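Staremon FAQ

Last touched in October. I keep adding to this page whenever the same question lands in my inbox three times, so it's a bit of a pile. Scroll around!

What is Staremon?

It's the name of our method for learning two-armed chores from demonstrations. The short version: we record a person driving both arms through a chore, we train one policy on all of it, and the policy looks at the cameras and decides what both arms do next. The bit that's ours (and the bit the paper is about) is a small extra signal we call the hold cue. Each arm predicts whether the other arm is about to grip, let go, or stay put, and it gets that guess as an input on the next step. It's a tiny change, and I was pretty skeptical when Finbarr Phelan first drew it on the whiteboard, but it made a bigger difference than anything I tried that spring.

Who's behind it?

Me, Meron Hailu, plus Finbarr, plus a rotating bunch of students at Clendard. I do the training code and most of the complaining. Finbarr built the cell and knows where every cable goes.

Why socks, of all things?

Because they're awful! A sock is small, floppy, and never looks the same way twice. Hanging one on a clip hanger means opening a clip, getting fabric into it, and letting the clip close on the fabric and nothing else. Taking one off is a little kinder but you still have to keep the hanger from swinging all over the place. You really do want two hands for it, and that's the whole reason we picked it. Plus you can buy a lot of socks for the price of one nice lab object.

We don't use only plain ones either. The mix has stripes, argyle, solid colors, thick ones and thin ones. Early on we trained with plain black socks alone and the policy got weirdly good at black socks and hopeless at everything else, so we went shopping.

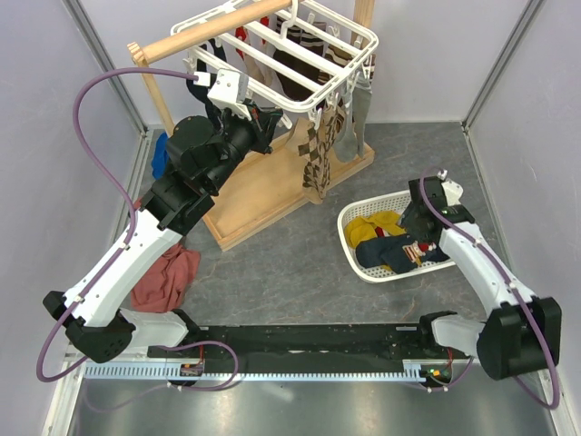
The other thing people forget about laundry is that the fabric you aren't working on still matters. A policy that has only seen a tidy floor and one sock at a time falls apart the moment there's extra cloth nearby. So our setups are cluttered on purpose, and we shuffle things between recordings.

How many demonstrations did you use?

1159 in the full set, hanging and taking down combined. We threw out the ones where the operator dropped something and gave up, but we kept the ones where they dropped something and recovered. Please keep your recoveries! I deleted ours in the first version because they looked messy, and the policy had no idea what to do after a fumble. It would just hover there, opening and closing on air.

Do I need that many to try it?

Nope. We ran a smaller version with 235 demonstrations, taking down only, and it was decent. Hanging with that few was not good. If you're just poking around, start with taking down.

What does the hold cue look like in practice?

Three numbers per arm, fed in alongside the joint positions. That's it. There's no message passing, no second network, nothing fancy in the loop. The labels come for free from the demonstrations since you already know when each gripper opened or closed.

People ask whether the arms "talk." Sort of? Each one is guessing about the other, and the guess is trained to be right. I'd call it closer to watching your partner's shoulders when you're carrying a couch.

Why not just let the policy figure that out by itself?

We hoped it would. The plain version (same data, same size, no cue) does learn to coordinate when the arms are far apart. The trouble comes when the grippers get close to each other near a clip. Both arms start wanting to do the same thing, or both wait, and you get this polite standoff that never ends. I've sat through so many of those.
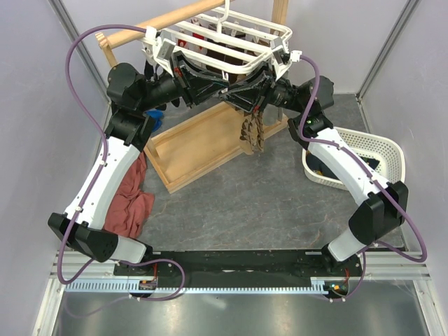 Photo: Finbarr Phelan / Clendard

Close-in work is where nearly all the interesting failures are, so that's where we spend our evaluation time. If you only look at the average over a whole run, the two versions look almost the same, and you'd wonder why we bothered. Split out the moments when both grippers are within a hand's width of each other and the gap is obvious.

So how well does it work?

We did 119 test runs for the main comparison, with the sock layout changed each time and the same layouts used for both versions. The hold cue version finished clearly more of them, and it was also less likely to get stuck. The table is in the paper and I'd rather you read it there, where the conditions are spelled out, than quote one number from a FAQ.

Where it still does badly: thick ribbed socks that fill up the clip, dark socks in shadow, and anything that has twisted around its neighbor. It also sometimes grabs the clip along with the sock and gives the hanger a good yank. The hanger has forgiven us so far.

Is this running on its own or is somebody driving?

Depends on what you're looking at. The demonstrations are a person driving. The test runs are the policy with somebody standing by the stop button. In the videos on the project page there's a label in the corner telling you which one it is, and we don't speed up the test ones.

What cameras do you use?

Fixed views of the workspace and small ones at the wrists. The fixed views are good for knowing roughly where everything is. The wrist views are the ones that matter once you're right under the hanger, with other socks dangling in the way.

Can I drop the wrist cameras to save money?

You can, and we tried it. I wouldn't. From outside the cell, an arm very often blocks the exact clip you care about, and moving the fixed camera just means the other arm blocks it. Finbarr spent two full afternoons on camera placement before we both accepted this.
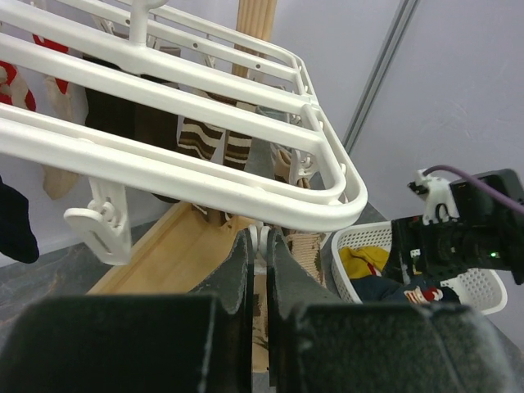 Wrist views do have their own annoyance, which is that the fingers take up a big chunk of the picture. We left them in. Cropping them out sounds tidy, but the policy seems to use them to judge how far it is from the fabric, and our cropped version was noticeably clumsier on the approach. We also tried painting over them with flat gray, which was worse again, and I still can't tell you why.

Do I need to calibrate the cameras?

Not for training. The policy never sees calibration values. You do want the mounts to be stiff, though. We had one work itself loose partway through collecting and lost 13 demonstrations before anyone noticed the view had drifted. Check your screws in the morning and save yourself the sulk.

Have you tried it on anything besides socks?

Yes, a bit. Small cloths into and out of a basket went fine. Folding didn't. Folding needs both arms moving together for a long stretch, and the hold cue only knows about grips, so it has nothing useful to say in the middle. Finbarr has a follow-up idea that we've been calling Andik, where the guess covers where the other arm is headed as well as what its gripper will do. It's early and I don't have results to share, so please stop asking him in the hallway.

What's Ñahui, and why is it in the repo?

It's our little replay viewer. You load a recording and it shows all the camera views side by side with the gripper states underneath, so you can scrub to the spot where things went wrong. It started as a debugging script and now I can't work without it. If the name shows up garbled on your machine, your terminal isn't set to UTF-8. There's a folder alias spelled nahui for exactly that reason.

My training loss looks great but the arms just freeze. Help?

Nine times out of ten it's the pauses. People stop and think while they're driving, and the policy learns that stopping is a perfectly fine thing to do. Trim the long pauses at the start and end of each recording, then look at the ones in the middle by hand. Don't trim every pause though! Waiting for the other arm is a real part of the job, and if you cut those out the cue labels turn to mush.

If that doesn't fix it, check that your left and right arms aren't swapped in the config. I've done it twice.

Can I use the data?

Sure, for research. The form is on the downloads page and I approve requests in batches, usually late afternoon. Tell me what you're planning to do with it, one sentence is plenty. If you find a mislabeled recording (there are some), send me its number and I'll fix it in the next release.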